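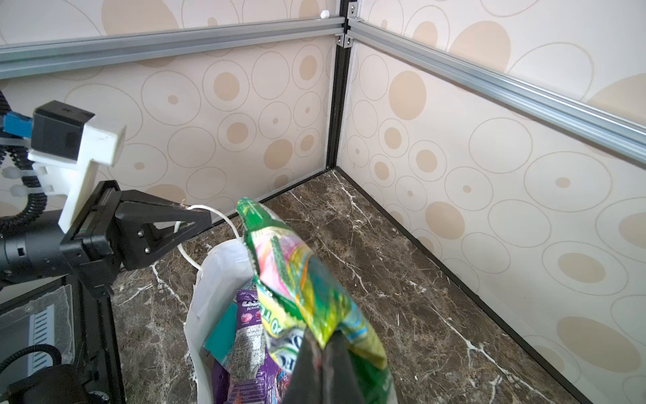
Provisioning a small sailboat for a week is mostly a fight against damp and clutter, and the galley on ours is the size of a bath mat. I've been cooking in it for 11 summers now, and I still find a can of something under the quarter berth every fall! My first rule is that cardboard stays ashore (it goes soggy, and bugs like to ride in it). Everything gets repacked on the kitchen floor at home before we drive down to Belside. Snacks are the exception, and I leave them in their own foil. A bright green bag and a purple one with BERRIES on it are easy to tell apart when I'm reaching into a dark locker with one hand and hanging on with the other. A plain paper bag is fine for carrying them down the dock, but don't stow it.

Cans next. Peel the labels off and write on the lids with a permanent marker, because wet labels slide off and end up in the bilge pump. I learned that one halfway to Eltevholm, bailing with a saucepan. 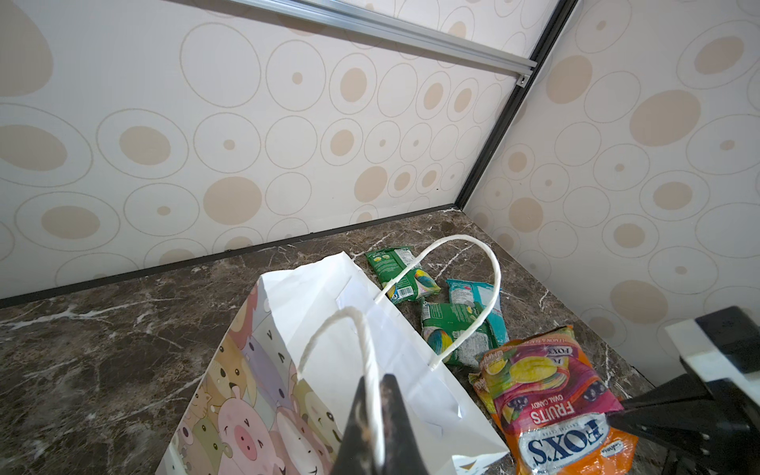
For the icebox, freeze your drinking water in 2 big jugs and put them at the bottom – you'll get cold food first and cold water later. Meat goes right on the jugs, then cheese, then greens on a folded dish towel. Eggs don't need the icebox at all if you bought them unwashed from a farm stand. Ours ride in a sock drawer, with the socks.

Oh, and wipe the locker lids with a little white vinegar before you load up. It keeps the mildew down until July at least, and the smell is gone by supper.

Filed under: Galley & Stowage, Small Boats

Contact | © Undeck | Back to top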